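Sunday, August 2, 2020

1/ ok desk clear-out thread. been putting this off since we moved the craft table in. going in with coffee and no plan

2/ rule for today: every single thing comes off the top, and only what gets used goes back. the rest goes in the Drinetti box in the hall closet. or the trash. mostly trash I think

3/ pens first. tested them on the back of an old Carnegie envelope. 8 keepers. the dead ones went straight in the bag, no mercy

4/ found a reciept from Plolto for 334 dollars and sat down for a minute. that was the shelving. the shelving we still haven't put up

5/ paper pile next. sorted by "need" and "why". the why pile won by a mile

6/ down to the small stuff now. clear divided container, glue stick (green label, white cap), and a white stick thing, chalk maybe?? want the container to be home base for all the little bits 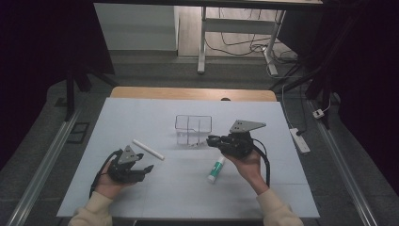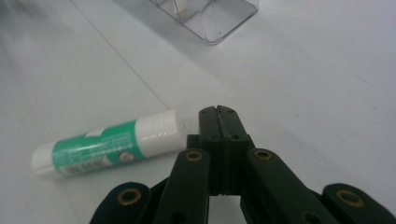 7/ NEXT UP: WHAT GOES WHERE

- glue: lying down, always. standing up they fall over and roll under the radiator
- chalk, if it's chalk: small section
- clips and tacks: next section over, lid closed, I have stepped on enough of them
- tape: drawer. not the table. drawer

8/ somebody asked about containers. I like see-through ones, can't be bothered with labels. had a set of solid Wollent tubs before and opened every one of them every time I wanted a paper clip

9/ do measure your drawer before buying dividers. mine is 278 mm deep inside and the ones I ordered were 385. so those are going back. third thing I've returned this summer

10/ wiping down: damp cloth, drop of dish soap, then a dry one. go along the seams too, glitter lives in there. old glue comes up with a plastic card, go slow and keep it flat

11/ still to do: cables. not today. cables get thier own weekend, probably September

12/ bag's by the door, coffee's cold, going to look at that shelving again. if anyone has a decent way to store big sheets of paper flat pls reply, mine are all curling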